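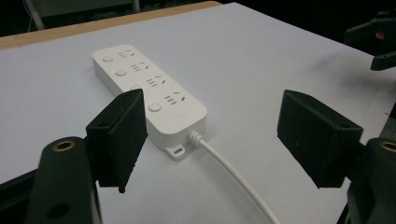

Re: [outreach-records] Duplicate pupil entries after the December import

Krystyna,

Thanks for the detailed report. I have been through the import log and can account for most of it. Your message is quoted in part, with replies under each point.

On Feb 17, 2021, Krystyna Makowska wrote:

> We loaded the December return from Drarkton into Nullness and
> the pupil total for the school no longer agrees with the
> register. The register has 146 pupils in the two year groups
> that took part. Nullness shows more than that, and several
> pupils appear twice with the same date of birth.

The duplicates come from the surname field. Drarkton exports hyphenated surnames with a space on either side of the hyphen, and the Stosport summer school file does not. Nullness matches on surname, date of birth and school code, in that order, and does not strip spaces inside a field. A pupil who attended both activities is therefore treated as two people.

The school code is correct in both files, so please leave it alone. Changing it would break the link to the earlier visits.

> Should we delete the second entry for each pupil, or merge?

Merge. A deletion removes the attendance lines attached to that entry, and these cannot be recovered without reloading the file. The merge screen is under Pupils, then Maintenance. Keep the older entry as the master, as its reference number is the one used in the consent forms.
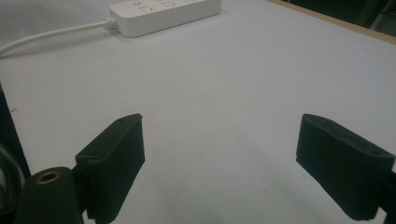
2 min read

> The evaluation export has 3030 rows. Is that a limit, or is it
> the real number?

It is the real number. The export writes one row per pupil per session, so a pupil who came to the campus visit and both follow-up workshops takes up 3 rows. If you need a headcount, filter on the reference number and remove repeats after the merge has been done. Doing it beforehand gives a figure that is too high.

> The Wieczorek reading scheme sessions are missing altogether.

Those were entered as a staff training activity, type 4, which the pupil export leaves out. Edmund Ostrowski set them up that way when the scheme was for teachers only. He has agreed to change the type, but the attendance lists will have to be attached again by hand. Please send him the lists as plain CSV with dates in day, month, year order. The import accepts the other order without a warning and will swap any day up to the twelfth – this has caught two of the partner schools already.

One further point, which affects everyone on the list who runs a return by term. The term field is worked out from the date of the session and not from the date of entry. Late entries will change a return that has already been sent, so keep a copy of the file as submitted.

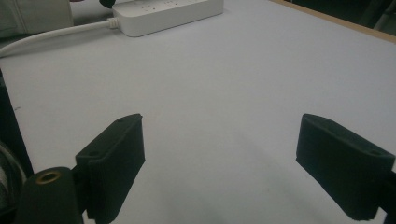

Does a pupil who moves school part way through the year need a new entry?

Keep the existing entry and add the new school with a start date. Sessions before that date stay with the old school in all the returns.

I will post the corrected import template once the surname field has been tested against the Drarkton file.

Regards,
Outreach data support, Stosport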